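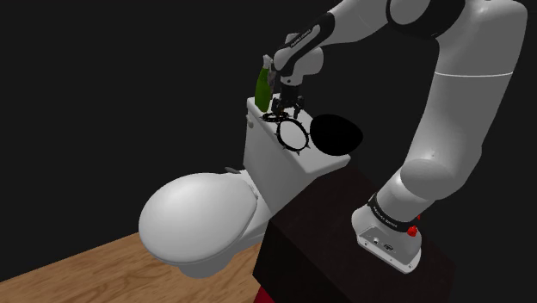
Do I need to own a VR headset to take part?
Everyone who joins the playtest gets a headset on loan, so you can apply even if you've never put one on.

Wurneo playtest: call for participants

Remell is looking for 27 people to spend part of April inside Wurneo, our first virtual reality adventure, and tell us what they think of it. We've been building this thing for a long time, mostly with the same handful of people trying it over and over, and we're really excited to get it in front of fresh eyes!

Wurneo is set in the floating harbor town from the hand-drawn series of the same name. You arrive on the night ferry with a broken lantern and a letter for someone who moved away years ago. From there you can follow the main story, get a job on the docks, learn to fly a kite boat (harder than it looks, and very fun once it clicks) or just hang around the noodle stalls with whoever else is online. You can play the story alone. The town square, the boat races and the evening concerts are shared with other players.

If you know the series, you'll recognize a lot of the streets. If you don't, that's fine and even useful to us. Plenty of people will come to the game cold and we want to know where they get lost.

Who we're looking for

We want a good mix. Some of you should be people who play in VR every week and have strong opinions about snap turning. Others should be people who watch a lot of animation and hardly play games at all. We'd also love to hear from a few people who tried VR once, didn't get along with it, and are willing to give it another go.

You need to be 18 or older, able to get to our studio for the first and last sessions, and comfortable talking in English about what you're doing as you play. You don't need to be articulate about it. "Ugh, where's the door" is a perfectly good note.

We have a seated mode, a one-handed control setup and captions for all spoken dialogue, and these need testing as much as anything else in the game. If you'd use one of them day to day, please say so in your application. The same goes for players who wear glasses or hearing aids, left-handed players, and anyone under five feet tall, as the market stall counters are still giving us trouble.

We can't take people who work for another game studio or who review games for a living. If you have epilepsy or a history of seizures, or if a doctor has told you to stay away from flashing lights, please don't apply for this one. There are fireworks in chapter two and they haven't been through their final safety check.

What you'll be doing

The playtest has three parts.

The first is a visit to the studio. You'll meet the team, get a headset fitted, and play the opening chapter while one of us sits nearby and takes notes. The visit lasts 90 minutes including breaks. You can stop at any point, and if you feel queasy we want you to stop. Tell us when it started and what was moving at the time, then go sit down with a glass of water.

The second part happens at home. You'll take the headset with you and play for 10 evenings, in sessions as short or as long as you like. We ask for one shared session at 7 p.m. with the rest of the group so we can see how the town square holds up with a crowd in it — last time we tried this, the ferry filled up and left without half the passengers. After each evening you fill in a short form. Most of it is tick boxes, with a space at the end for anything that bugged you or made you laugh.

The third part is a group talk back at the studio, with food. Bring the headset back with you, plus the charger and the face cushion.

You'll need a clear patch of floor at home, big enough to stretch both arms out and turn in a circle, and a steady internet connection. The seated mode works from any chair that doesn't have wheels.

What you get

Every participant is paid for the studio visits and for the evenings at home, at one flat rate, which we'll send you in writing before you agree to anything. We pay travel costs on top. If you drop out partway through you'll still be paid for what you've done. Your name goes in the credits if you want it there, and you'll get a copy of the finished game on Fuslow, the store we're launching on, along with the lantern-keeper outfit that only testers will have.

What we record

In the studio we record your voice and what you see in the headset. At home we collect play data only: where you went, how long you stayed, where you fell in the water. Voice chat in the shared session isn't recorded. Recordings are seen by the Wurneo team and deleted when the game ships. You'll be asked to sign an agreement not to share screenshots or story details before launch. Telling your friends that you're in the test is okay.

Where we are

The studio is at the top of the Kennedy Building, on the fourth floor, with an elevator and step-free access from the parking lot. Studio visits run between 11 a.m. and 8 p.m., and we'll do our best to fit around work and school pickups. If you need a quiet room before or after you play, we have one.

How to apply

Fill in the application form on the Remell playtest page. It asks for your age, how much VR you've tried, which animated shows you like and what you'd want from a town you could visit in your living room. There's no right answer to that last one and please don't polish it. A few lines will do.

Nuanchan Tanasarn runs our playtests and reads every application herself. She'll write back to everyone, including the people we can't fit in this time, and with your okay she'll keep your details for the multiplayer test later on. If the form doesn't work for you, call the studio and ask for her, and she can take your answers over the phone.

Questions about the game itself, the controls or motion comfort can go to Junaid Minhas, our lead designer, through the contact link on the same page. He'll happily tell you more than you asked for about kite boats.

Applications close at noon on the last day of the month before the test begins. You can apply with a friend or partner, but each of you should fill in your own form and put the other person's name in the notes box. Two people in one household will each get their own headset.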